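Kernthorpe Dessert Cup Opens Entries for Home and Professional Bakers

Kernthorpe, December 4, 2020 – The organizers of the Kernthorpe Dessert Cup announced today that entries for the next contest are open. The final will be held in April at Korkach Hall, with cash prizes of $3350 in total.

The contest has 3 categories: cakes, frozen desserts and candy. Each category accepts home cooks and professionals, and they are judged by the same rules. Candy is new in the program and was requested by many past competitors.
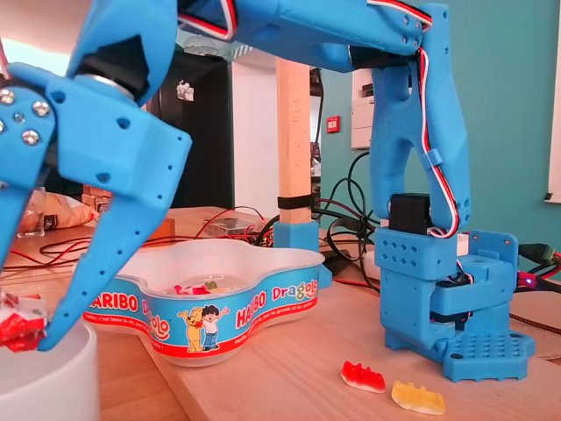
A wrapped item at a white container.

The main sponsor is again Rotich, the baking supply company. Rotich will provide sugar, butter and flour to all finalists, and Puter will supply the ovens and the cooling cabinets. Finalists may bring their own molds and small tools – electric mixers are available in the hall.

In the candy category, each competitor must present 500 grams of finished product, made on site within 6 hours. Gummy, hard and chewy candies are all permitted. Ready-made fillings are not.

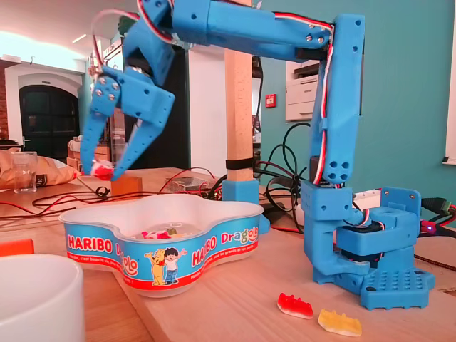
How to Enter

Entry forms are available on the contest website and at the box office of Korkach Hall. The form must include the full recipe and a list of allergens. Selected finalists will be informed by e-mail.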